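Pultgate Household Objects
README for the object list and photo set

Version 2
Last changed Jul 13, 2022
Maintained by Nektarios Mavromatis

What is in this set

Pultgate is a collection of photos of small household things and toys lying together in a bin. It covers cups, spoons, cloths, lids, toy bricks, plastic animals and other items you would find in a kitchen drawer or at the bottom of a toy box. There are 561 photos and a plain text list of the objects.

The set was put together for people who work on sorting and naming everyday things. Most object lists we tried before this one treated the kitchen and the playroom as separate places. In the homes we had in mind, they are mixed. A spoon ends up with the bricks, and a toy ends up in a cup.

Folders

photos - all pictures, numbered in one run
objects.txt - one line per object, with name, color and group
notes.txt - remarks on single photos, where we had any
old_names.txt - names used in version 1, with the new name next to each

The object list has 50 entries. An entry stands for one physical object and not for a type, so two spoons of different colors have two lines. The photo numbers have gaps where pictures were removed after checking. We left the numbers alone so that older notes still point to the right place.

Groups

Each object belongs to one group only.

kitchen - cups, spoons, lids, small plates, bowls
cloth - washcloths, napkins, rags, pieces of fabric
bricks - toy building bricks of any size
figures - animals and other toy characters
soft - plush toys and stuffed items
other - sticks, rings, caps, anything that fits nowhere else

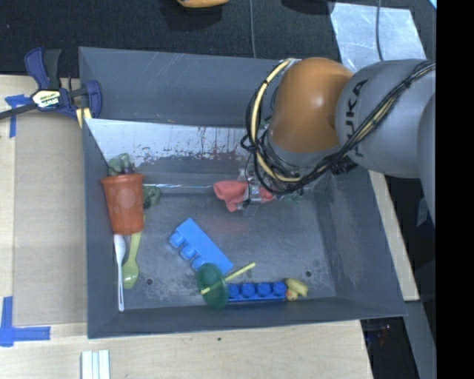

Color names are kept short. We use red, pink, orange, yellow, green, blue, white, gray, brown and black, and no others. If an object falls between two of these, the list gives both, with the stronger one first. The crumpled cloth by the back wall is a case of this, and a cloth like it goes down as "pink, red". Pale and dark shades are not separate colors. The yellow-green spoon next to the long white one would be written "yellow, green", with no mention that it is pale. See-through plastic gets the word "clear" after the color, so a translucent green disc is "green, clear". An object with a small part in another color is listed under its main color only, and a yellow duck stays yellow whatever its beak looks like.

How objects were named

Names describe the thing in everyday words. We did not use brand names or store names. Bricks are called "brick, large" or "brick, long" according to shape. When we could not agree on what something was, it got the most general name that was still useful. Round flat plastic pieces are a good example. Some are lids and some are toy plates, and once they have been separated from whatever they came with, it is hard to say. These are all "disc" in version 2.

Items inside other items

When one thing is sitting in another, both are listed if any part of the inner one can be seen. The inner object is marked "in" followed by the outer object. If only a small piece shows and it could be soft or cloth, use "unclear" for the group. Please do not guess from other photos.

Things outside the bin are not part of the set. Clamps, tape and whatever else is on the table have no entries and should be skipped.

Changes since version 1

The group "toys" was split into bricks, figures and soft. Lids and plates that could not be told apart were merged under "disc". Spoons used to be listed under "tools" and are now under kitchen.

Two names from the old list, "rag" and "towel, small", were used for the same object. Both now point to "cloth, small".

Known problems

Cloths change shape from photo to photo, and a folded one can look much smaller than it is. The list gives no sizes for them. Thin sticks are easy to miss when they lie across something of a similar color. The stains on the bin are not objects, but a few early notes in version 1 listed them as such. Those lines have been taken out - if you find one we missed, send the photo number.

Corrections

Write to the maintainer with the photo number, the name as it stands now, and the name you think it should have. Send them one by one or as a plain text file. Spreadsheets are fine too, as long as the photo number is in the first column.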